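A cabinet for the back room

The old desk in the back room went out in April, and for a few weeks everything that had lived on it sat in three boxes on the floor. I got tired of stepping over them. What I wanted was something low with a wooden top, light in color, that I could stand things on and forget about. 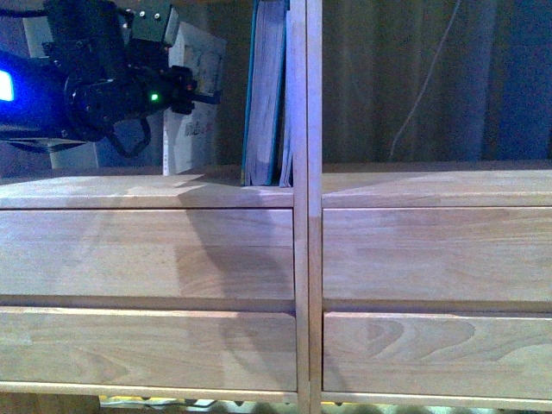
I looked at new ones first. Barkbridge makes a cabinet that would have fit, but the delivery wait was long and I didn't like the handles. Then Maureen Bunting mentioned that her brother-in-law was clearing out a rental, and I drove over on a Sunday with a tape measure and a blanket. The wall I had in mind is 52 inches, and I didn't want to lose all of it. Bradley Dunmore helped me get the thing up the steps. We took the corner by the bathroom too fast and there's a mark in the plaster now that I still have to fill.

The wood had a few rings on it, mostly on the right. I went over them with fine sandpaper and then two thin coats of Dilter wax, leaving it overnight in between. The rings are fainter. One is still there if you know where to look, and I stopped at that point. The can says to buff after 30 minutes. I forgot and did it after supper, which meant a lot more rubbing.

I've tried to be strict about what goes on top. The white board stays, standing up at the back on the left. It's pretty worn and doesn't wipe clean anymore, but I'm used to having it there. One thick book stands up next to the divider. The rest of the books went to the shelf in the hall, except for four I gave to Theano Andreadis, who had asked for them last year.

Inside is less tidy. Two of the boxes got emptied properly. The third got tipped in more or less as it was - paper, tape, a bag of picture hooks, the instructions for a heater I no longer own. I also found a receipt from 2000 for a lamp, and I have no memory of the lamp.

Still to do: felt pads underneath, because the floor slopes a little on that side and I don't want it to scratch if it shifts. Roland Pickering says cork works better. I have felt in the drawer already, so I'll use that first and see how long it lasts.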